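Looking after a bare wood table (and enjoying it!)

Filed under: Furniture care, Cleaning
Posted 07/09/2023

I am a bit evangelical about wooden tables. I've had shiny ones, painted ones and a glass one I'd rather forget, and nothing comes close to plain wood with a good grain that you can feel under your hand. People worry that they're hard work, and they really aren't, as long as you get into a few easy habits and stop using whatever spray happens to be under the sink.

First, find out what's on the surface. Put a drop of water somewhere out of the way and leave it for 10 minutes. If it sits up in a bead you've probably got varnish or lacquer, and you can mostly carry on with a damp cloth. If it soaks in and leaves a darker patch, the wood is oiled, waxed or has nothing on it at all, and the rest of this page is for you. (The patch should fade as it dries, so don't panic!)

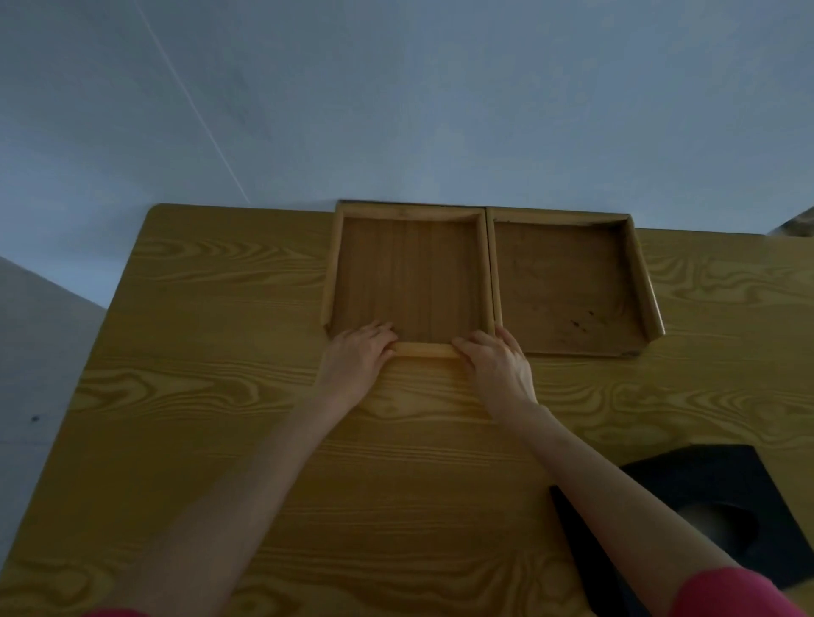
Photo: Clivuline Home Pages

Everyday wiping

A cloth wrung out until it's barely damp, then a dry one straight after. Go with the grain. I use old cotton pillowcases cut into squares, which are wonderful for this and come out of the wash better every time. Avoid anything with bleach, and keep those green scouring pads well away, even for dried-on porridge. Porridge gives up if you lay a damp cloth on it for a minute or two and then use the edge of an old bank card.

Crumbs get into any join between boards. A soft paintbrush is brilliant for this, much better than poking about with a knife. Mine is a cheap 40 mm decorating brush that has never seen paint and lives in the cutlery drawer.

Rings and marks

White rings are usually damp caught in the finish, and on a waxed table they often come out with a little more wax and plenty of rubbing. Try that before anything else. Dark rings have gone into the wood itself and need sanding. Use fine paper wrapped round a cork block, work lightly along the grain and go well past the edge of the mark, or you'll end up with a little dip that catches the light. Please don't do this on veneer, it's far too thin. Look at the edge of the top if you're not sure: on solid wood the grain carries on down over the side.

Grease is a different thing altogether. Cover the spot with cornflour, leave it overnight and brush it off in the morning. I did this after a disaster with a buttery crumpet and it took two goes, but I'd have to hunt for the place now.

Oiling

My favourite job of the whole lot! Pick a dry day, open the windows, and clear the top completely. I've been using Platard table oil since March and love how little it smells, though any oil sold for indoor furniture will do. Check the tin if you eat off the table. Wipe on a thin coat, thinner than you think, leave it for as long as the tin says, then rub off every bit that hasn't gone in. Sticky tables are nearly always tables where someone was generous and didn't wipe.

New or very thirsty wood likes 3 coats with a night between each. After that, once or twice a year is plenty. The colour that comes up on the first coat is a real treat.

One serious point: rags with oil on them can heat up and catch fire by themselves if they're left in a heap. Spread them out flat outdoors to dry, away from anything that burns, before they go in the bin.

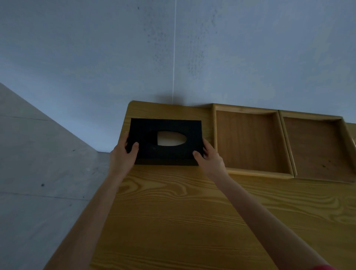

Felt pads are the other thing I'd never be without. Stick them under anything that lives on the table, including lamps, fruit bowls and that heavy pepper mill. The sheets you cut to size are cheaper than the ready-made dots, and you can trim them to fit an odd-shaped base. Press them on hard and leave them an hour before you set the thing down. I got a roll from Flovard and I'm still working through it.

Shift things along a bit every few weeks, too. Wood changes colour in daylight, some kinds paler and some darker, and a bowl that never moves leaves a perfect outline of itself. If you've already got one, take everything off and let the light get at it. It evens out slowly, over months, so be patient with it.

Radiators are worth a mention while I'm on the subject. Leave a decent gap if you can, as dry heat can pull boards apart or make the top cup. Small gaps that open in winter often close up again by summer, so hold off on the filler.

Next time: drawers that stick, and why I keep a candle stub in the toolbox.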